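How I Finally Sorted My Drawer of Old Remotes

Wednesday, December 29, 2021

We had a pile of remotes in the TV stand and I could name maybe two of them. If yours looks like that, set aside an evening and do what I did.

Start by getting every remote in the house onto one big table. Check the couch cushions too (I found our Idel under there, plus a lot of popcorn). Then open each battery door. If you see white crust, put on gloves, take the batteries out and dab the contacts with a cotton swab dipped in white vinegar. Let it dry overnight before you put new ones in.

Next, test them. Point the remote at your phone's camera and hold down a button. On most phones you'll see a little purple flicker on the screen if it's sending anything. My front camera shows it much better than the back one, so try both. No flicker with fresh batteries means a dead remote, or one that uses Bluetooth, so look up the model before you toss it.

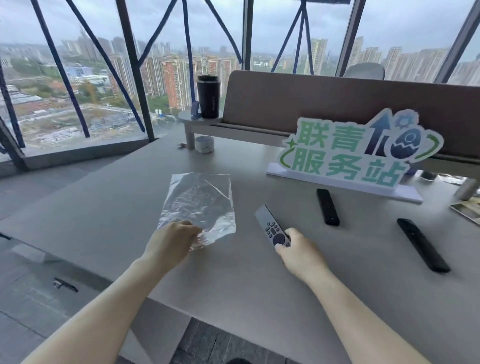 After that I bag the spares, one device per bag, with a slip of paper saying what it runs. The Horrocks soundbar remote went in with its manual — I'd been hunting for that thing since March! Anything left over goes to electronics recycling, and the old batteries get dropped off separately.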